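Flindora : un corpus de petites annonces et de récits autour du linge de maison

Bonjour et bienvenue ! Flindora rassemble 3 421 textes courts en français où l'on parle de vêtements, de couvertures, de raccommodage et de tout ce qui s'entasse dans les armoires. L'idée est venue à Vendula Hájek en mars, pendant qu'elle classait les lettres de sa tante Štefánia, pleines de remarques savoureuses sur les draps (et sur les voisins, mais celles-là, nous les avons gardées pour nous).

Contenu

Chaque ligne du fichier principal correspond à un texte, avec un identifiant, un genre (annonce, lettre, mode d'emploi, souvenir) et une liste de mots de textile relevés à la main. Sur l'ensemble, 3 321 textes ont été relus par deux personnes ; les autres portent la mention « relecture simple » et nous serions ravis qu'on nous donne un coup de main. 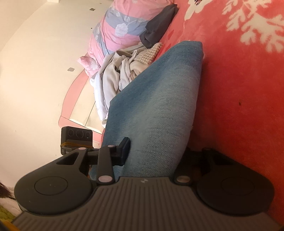
Le vocabulaire varie énormément d'une région à l'autre, et c'est bien ce qui nous a plu. Une même couverture devient plaid, jeté, couvre-lit ou courtepointe selon la personne qui écrit, et nous n'avons rien uniformisé. Endang Nugroho a tout de même préparé une table de correspondances, à part, pour celles et ceux qui veulent regrouper les variantes.

Organisation des fichiers

- textes.csv : les textes et leurs étiquettes
- variantes.csv : la table d'Endang, avec environ 40 familles de mots
- jeans.csv : le vocabulaire du denim, de la ceinture aux coutures 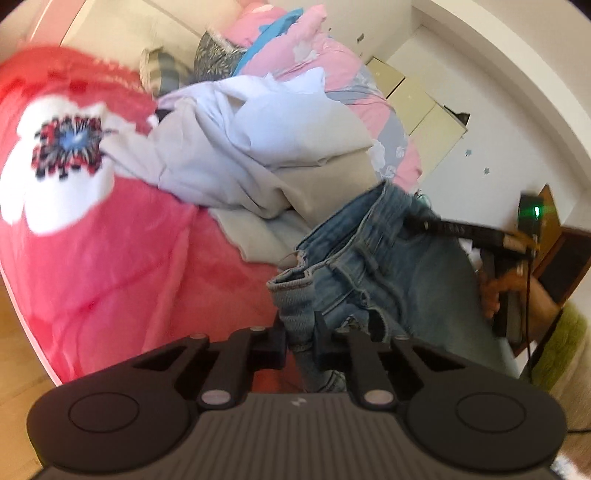
- notes.txt : nos hésitations, parfois un peu bavardes

Limites connues

Les lettres anciennes sont surreprésentées et les annonces récentes viennent presque toutes de Gresard. Méfiez-vous aussi du mot « toile », qui nous a valu de longues discussions avec Gualtiero Benedetti et que nous avons fini par étiqueter de 7 façons.

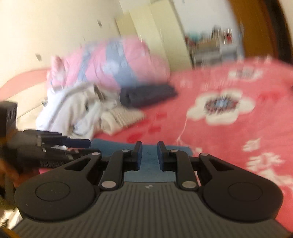
Les noms de famille et les adresses ont été remplacés par des initiales. Si vous en trouvez un qui nous a échappé, écrivez vite à Žofie Sokol, qui corrige le fichier et publie une nouvelle version dès qu'elle le peut.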